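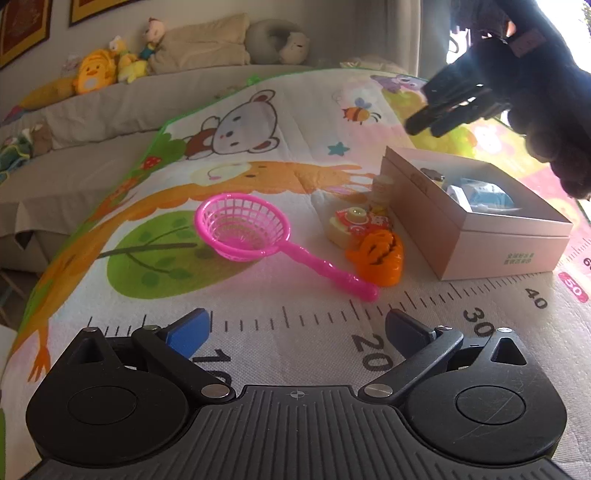 **Flovex 2 dehumidifier – Justham Home Hire & Sales**

Back in stock January 2021. Small run, so ring first if your making a special trip.

Good for bedrooms, box rooms, the back of the house where the washing ends up. Takes 2 litres a day out of a damp room, less if it's cold. Not for garages – look at the Drikumard for that, bigger fan, heavier, noisier.

What you get:

- main unit, white
- tank, lifts out from the front
- 2,000 ml tank capacity, cuts out when full
- drain hose, fits at the back
- washable filter
- UK plug, lead on the short side

Price £209 inc. VAT. Delivery free in town, otherwise ask.

**Settings**

Low, high, and laundry. Laundry runs the fan flat out and ignores the humidity dial, so switch it back after. Timer goes off if theres a power cut and needs setting again.

**Filter**

Rinse under the tap every fortnight or so, let it dry, back in. Spares £6 a pair. The old Fuchs filters do NOT fit, the clips are on the other side – we've had a few sent back.

**Returns**

Unused and boxed, 28 days. Keep it upright in the car and let it stand a couple of hours before switching on.

Hire units back in August, same model, weekly rate. Deposit by card only.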